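Kasby guesthouse gets its heating back, and I got a decent night's sleep

Dec 6, 2021

Good news for anybody who was planning to stay in Kasby over the holidays: the old guesthouse on the harbour road is taking bookings again. It shut its doors when the boiler gave up, and I'd more or less resigned myself to a winter of telling people to try Torkholm instead. But the new heat pump went in last week, the radiators are warm and the front door is unlocked. I went over for a night to see how it was getting on (any excuse, really).

For those who don't know it, the place has 6 bedrooms over two floors, plus a breakfast room that looks straight out at the ferry slip. The old boiler was older than I am and drank oil like nothing else. The new system was put in by Gunnlaugsson, the heating firm from up the coast, and it took them two weeks, which included a fair bit of swearing at the pipes under the stairs. The walls down there are very thick and very uneven, and I'm told one drill bit is still stuck in there and staying put.

I asked at the desk what the whole thing cost and got a smile and a cup of coffee, so I can't help you with that. The council did chip in, though, through the small grants pot it runs for businesses that stay open all year. There were 37 applications this time round, a lot more than last winter, and I gather the list has already gone up on the board outside the library if you want to have a nosey. 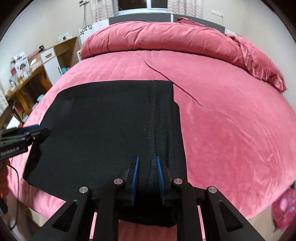 Anyway, the rooms. Prices haven't moved since the summer, and breakfast is still included – proper bread, three sorts of herring, and that brown cheese people either love or quietly slide under a napkin. I had second helpings of everything and regret nothing. The wifi still drops out on the top floor when the wind is in the west, so take a book if you're up there.

What pleased me most was how quiet it was. I'd heard people grumble that heat pumps hum all night, and I lay there listening for it like a fool until gone midnight. All I could hear was the rigging down in the harbour and somebody's dog. The outdoor unit is round the back by the bins, well away from the neighbours, who I'm sure were keen on that too.

The timing is handy. The Jastum winter market opens later in December, and the organisers are hoping for 200 visitors on the opening evening if the weather behaves. Last time there was hardly a bed to be had on this side of the water, and I know of at least one couple who ended up sleeping in their car. The late ferry will run on market nights, leaving Jastum at half past ten, so you can have your mulled wine and still get back to Kasby without rushing.

Bookings are by phone or at the desk for now, as the website is still showing the summer opening times. Market weekends are going quickly, and the two rooms facing the harbour had already been taken when I asked. The breakfast room is open to non-residents as well, from seven until ten, closed on Christmas Day.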